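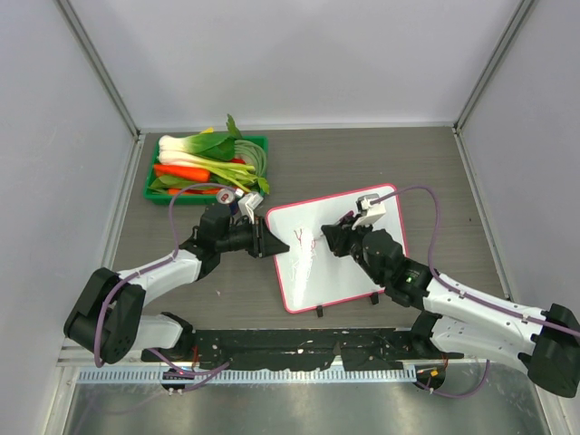
Produce Packer and Order Board Assistant (part-time)
Clekell Vegetable Boxes, Claltedby

Clekell packs mixed vegetable boxes for homes and small kitchens in and near Claltedby. We are hiring 2 part-time packers for our packing room on Esard Street. The job starts in November and runs through the winter, with a chance of longer hours in the spring.

About the work

You will fill trays with fresh vegetables from a written order, check them, and pass them along for delivery. A usual tray holds green onions, bok choy, carrots, long green beans and whatever else came in that morning. On a normal packing day the room sends out 162 trays. You would handle a share of these along with the rest of the crew.

Each table has a small whiteboard. The order number and any changes are written there in marker, and the person at the table keeps it up to date. If a customer wants no onions, or double carrots, it goes on the board before the tray is started. Please write clearly. People on the next shift have to read it.

Your duties

Wash and trim greens, and pull off yellow or torn leaves
Bundle green onions and beans by weight
Sort carrots by size and set aside any that are split or soft
Pack trays to the order, heavy items first
Write order changes on the board and wipe it when the order is closed
Wipe down tables between orders and wash trays at the end of the shift
Carry scraps to the compost bins in the yard
Tell the shift lead when stock is low

Leafy tops are left on unless the order says to cut them. It is fine for them to hang over the side of the tray. Do not fold them to make them fit, as they bruise and come back as complaints.

Hours and pay

Shifts start at 6:00 a.m. and end at 11:30 a.m. Most packers work three or four mornings a week. Thursday is our largest packing day and everyone on the crew works it. Pay is hourly and is discussed at the interview. You will be paid for training, and there is a 15-minute paid break each shift. Staff may take home a tray of seconds once a week.

What we are looking for

You should be able to stand for a full shift and lift 40 pounds. You need to read and write enough English to follow an order sheet. Kitchen, farm or grocery work is useful but we will train someone who has not done it. You must be 18 or older. The packing room is kept cool, so dress in layers and wear closed shoes with a good grip. We supply aprons, gloves and knives.

We can't offer this job as remote work, and we do not have parking on site. The Claltedby bus stops at the corner.

How to apply

Write a short note telling us which mornings you can work, when you could start, and any jobs you have had with food. A resume is welcome but not required. Drop it off at the front office, 78 Esard Street, between 9:00 a.m. and noon, or mail it to the same address. Mark the envelope "Packing." Our hiring is handled by Karunaratne Staffing, and their office will call you to set up a visit.

The visit takes an hour. You will see the packing room, meet the shift lead and pack one tray from an order sheet. Please bring a photo ID and shoes you can work in.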